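Iltovness Checkered Knit Sweater
Item 1407 | Supplied by Drolto

The Iltovness sweater is a large-check pullover offered in green and cream. It is intended for everyday wear at home and outdoors in cooler weather. Sizes Small through Extra Large are held in stock.

Care
Wash by hand in cool water with a mild detergent. Do not wring or tumble dry. Dry flat, away from direct heat. Light pilling may form on the surface with wear and can be removed with a fabric comb.

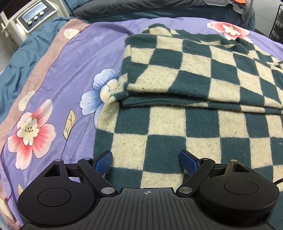

Fold the sweater for storage; hanging may stretch the shoulders. Orders of 172 pieces or more qualify for trade pricing. Trade inquiries should be directed to Efa Lewis, Wholesale Accounts.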